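Planning and Perception Software for Two-Arm Sorting of Wire Parts
Final project report, Landry Laboratory, Ildale
Author: Solange MacPherson
Supervisor: Subbarao Rodrigues

4. Software design

The control program, named Trimolum, runs as a set of separate processes that exchange messages over a local network. The perception process reads the fixed camera and the wrist camera and publishes a list of candidate grasps. The planner selects one candidate, assigns it to an arm and requests a path. Each arm has its own controller, and neither may enter the region over the central tray until the planner has granted it a lock.

Rigid parts were handled in the first version by matching outlines against stored templates. This method did not carry over to wires, whose outline changes with every grasp. The second version therefore labels each pixel as wire, connector, board or background, and places grasp candidates on taped or sleeved sections where these can be found. The network was trained on 1871 labeled images collected at the Pellosbridge workshop.

5. Tests

Testing began in July with one arm and was later extended to two. A trial was recorded as complete when the part was released inside the bin named in the task file. Of 125 trials with the final version, 102 were complete. The log files show that 7 of the remaining trials ended in a lock timeout, a fault in the planner. The others were traced to grasp candidates placed on a loose strand beside the intended one.
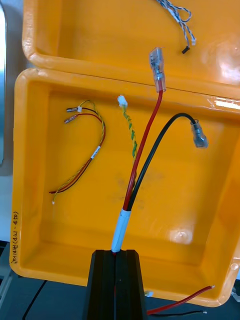
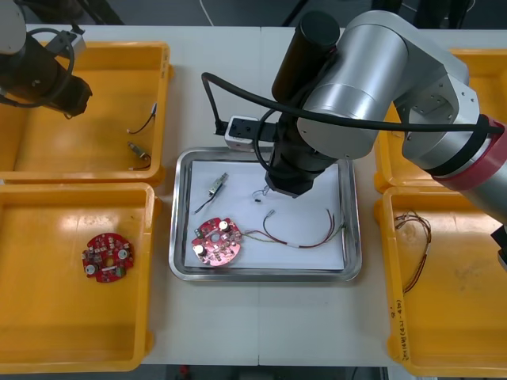
Wire parts and yellow bins during work with the grippers, from the wrist camera (first) and the fixed camera (second).

The lock timeout was corrected by having each controller renew its request at a fixed interval. The strand error remains open. Depth readings on thin wire are noisy, and the present filter removes many valid points along with the false ones. Merging the wrist view into the candidate list before the final approach is recommended as the next step.

6. Availability

The source code, task files and trial logs have been deposited with the laboratory. Requests for access should be addressed to the supervisor.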